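Frandsen sorting arm pulled after it kept moving past a stop command

By Tanner Leclerc

A tabletop robot arm sold as safe enough to work beside people without a cage has been taken out of service at the Ploltonora test centre, after it carried on moving for 2.9 seconds when an operator had told it to stop.

The arm, made by Frandsen and run on software from Skollidance, was partway through a trial of simple pick-and-place work in December. The operator pressed the stop button on the control screen when the gripper came in at the wrong angle. The arm finished its move anyway, pushed down on the edge of a bin and tripped its own force limit. No one was hurt. The operator's hand was on the table at the time, well to the other side.

Frandsen calls the event a "delayed pause". That is a generous name for it. A pause that arrives after the move is over is a completed move, and anybody standing in the wrong spot would have felt it as one.

The company's position, set out in a two-page notice to customers, is that the on-screen button was never meant as a safety stop. The red mushroom switch on the base is the safety stop, it says, and that switch was working. Both claims appear to be correct. It is also correct that the on-screen button is labelled STOP, in capital letters, and that the quick-start guide tells new users to press it "if the arm does something you do not expect". The notice doesn't mention the guide.

What the logs show

Ploltonora has released a summary of its logs, though not the logs themselves. Over the trial the arm made 2906 pick attempts and failed 227 of them. Most of the failures were dull: a missed grasp, a dropped cube, a cube left leaning on the rim of the bin. The centre says 10 involved a stop command that was carried out late. Only the last one ended in contact hard enough to shut the arm down.

So the fault had shown up nine times before anyone pulled the plug. Asked why, a spokesperson for the centre said the earlier delays were "within the range staff had become used to" and were written up as network lag. Skollidance says its software passes on a stop command as soon as it receives one. Frandsen says its controller acts on a stop command as soon as it receives one. Somewhere between those two statements there is a gap of nearly three seconds, and so far neither company has offered to own it.

Clirnier, the consultancy hired to look into it, has a theory. Its interim note suggests that stop commands were being placed in the same queue as ordinary motion commands, and had to wait their turn behind whatever the arm was already doing. If that holds up it is a basic design error, and a fairly old one. The note is careful to say the finding is provisional. Clirnier has also done paid work for Frandsen in the past, a fact that appears in a footnote.

The task itself was hardly demanding. The arm was being asked to pick coloured cubes off a white tabletop and put them in a wicker basket, the sort of job vendors like to use in a demonstration. It is fair to wonder how the same stop button would behave with something heavy or sharp in the gripper, and the trial plan had the arm moving on to kitchen tools in its next stage. That stage is now on hold.

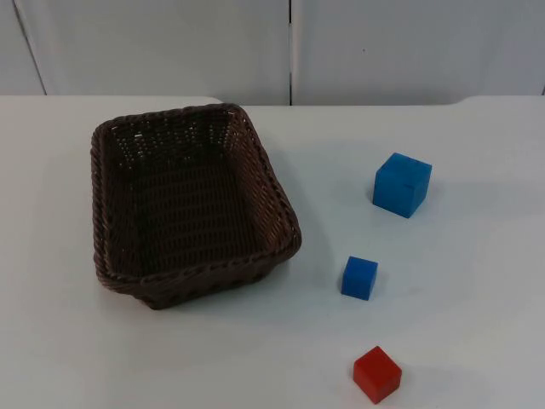 What happens next

Frandsen has sent out a software update which it says gives stop commands priority. It has not said how the update was tested, or by whom. The centre plans to install it on one arm and repeat 291 of the logged attempts, with the operator working from behind a screen. Results will go to Clirnier first and then to the two companies, with a public version to follow at some later point.

The notice stops short of a recall. Customers are asked to install the update "at their earliest convenience" and to remind staff where the base switch is. Owners who have mounted the arm at the back of a bench may want to check whether they can reach that switch with the arm extended. At Ploltonora, by the centre's own account, the operator could not.

Skollidance has declined to answer further questions until the review is finished. Frandsen said it takes safety very seriously and would not comment on whether the label on the screen will change.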